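Bread Waste in Shared Student Kitchens: Report on a Small Project at Nerham Hall

Kanokwan Saengthong
Supervisor: Gunnel Viklund
Submitted 10 October 2021

1. Background

Bread is one of the foods most often thrown away in homes. It is cheap, it is sold in loaves that are large for one person, and it goes off within days. Students living in halls mostly buy food for themselves but store it in shared kitchens, so I expected bread waste to be high there. I live in such a hall myself and had noticed how often a nearly full bag went in the bin.

The project had two questions. How much bread is thrown away in a shared kitchen over one term? And does a simple change in how bread is stored make any difference to that amount?

I left out cakes, biscuits and pastries. Wraps and pitta were counted as bread. Crumbs and crusts under a few grams were left out as they could not be collected properly.

2. The kitchens

The work was done in 4 kitchens in Nerham Hall. Two are on the north side and get little sun. The other two face south and become warm in the afternoon, even in February when the main weighing period began. All have the same layout, with a worktop along one wall, two fridges, one tall freezer and a set of lockable cupboards. Each resident has one cupboard and one shelf in a fridge. Freezer space is not divided up, and this turned out to matter more than I had planned for.

Residents agreed to take part before the work started. They were told that bread would be weighed but not why the storage was going to change halfway through. Names were not recorded.

3. Method

A lidded tub was placed next to the food bin in each kitchen, with a sign asking people to put all unwanted bread in it. I emptied the tubs every second evening and weighed the contents on a kitchen scale. Mouldy bread and stale bread were weighed separately. I also wrote down whether it was sliced or unsliced, and white or brown where this could still be told.

For the first half of the period nothing else was changed. For the second half, two of the kitchens (one north, one south) were given freezer bags and a shared freezer drawer marked BREAD. Each bag was to hold a few slices with the date written on it. The other two kitchens carried on as before.

I bought the same supermarket loaf for all the storage tests in section 5. It weighs 800 g and was sold under the Prasska name. A second bread, a dark rye from the Yau bakery near the station, was tried as well, but it was dropped from the results after it sold out two weeks running and I could not get enough for the comparison.

4. Results from the tubs

The tubs in the two unchanged kitchens stayed much the same from the first half to the second. In the kitchens with the freezer drawer the weight of bread thrown away went down. The largest single drop between one emptying and the next was 386 g, in the south kitchen on the upper floor, although part of that may be down to several residents being away.

Mouldy bread made up most of the waste on the south side. On the north side more of it was stale, and a good deal of that could still have been eaten. When I asked residents about this in the short interviews, the usual answer was that they thought stale and off were the same thing. One person said she threw away the last third of every loaf as a matter of course, and had done so at home too.

The ends of loaves were a waste group of their own. I had not planned to record them, but they were in almost every tub, so I added a column to the sheet from the second week.

5. Storage tests

Slices were kept in three ways: in the closed bag on the worktop, in the fridge, and in the freezer. I checked them each day by look and feel. Bread in the fridge stayed free of mould longest out of the two unfrozen methods, but it became firm and dry early on. This fits with what Gunnel Viklund told me at our first meeting, that the starch in bread sets faster at fridge temperature. Bread on the worktop stayed soft for longer and then went mouldy quite suddenly.

Frozen slices kept well for the whole test. They need no thawing if they are going to be toasted, and most of the residents who used the drawer said that they ate their bread as toast anyway. 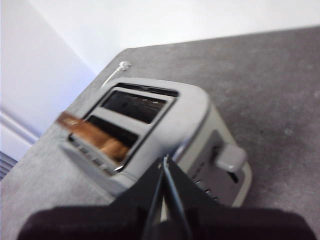
Figure 1. Two-slot toaster with a slice of bread in one slot.

Slices frozen flat and apart came out of the bag easily. Slices frozen in a stack stuck together, and prising them apart with a knife broke them. I now think the written instructions should have said this from the start — several people gave up on the drawer in the first week for that reason.

6. Cost

The freezer bags were the only thing bought for the kitchens. I used Uso bags from a pack of 200 and had plenty left at the end. Bags can be wiped out and used again, and some residents did so without being asked. I have not tried to put a price on the electricity, as the freezers were running already.

7. Problems

Some bread certainly went into the ordinary bins, mostly at weekends. The tub in one north kitchen went missing for three days and was found in a cupboard with pasta in it. Readings for those days are left blank in the table.

The number of people eating in each kitchen was not fixed. Guests came and went, and I could not correct for that. With so few kitchens it is also hard to say how much of the drop was caused by the drawer and how much by people simply knowing that their bread was being weighed.

The freezer drawers filled up with other things. By the last week one of them held mainly peas and ice cubes, with the bread pushed to the back.

8. Further work

A longer study could cover a full year and include a hall where food is provided. It would be useful to test half loaves as well, to see if students would pay a little more per slice for a smaller bag. I would also like to repeat the rye test with a supply arranged in advance. The weighing sheets and interview questions are kept with the department copy of this report.

Student Project Reports | Contact the department office | © Nerham Hall and the author | Back to top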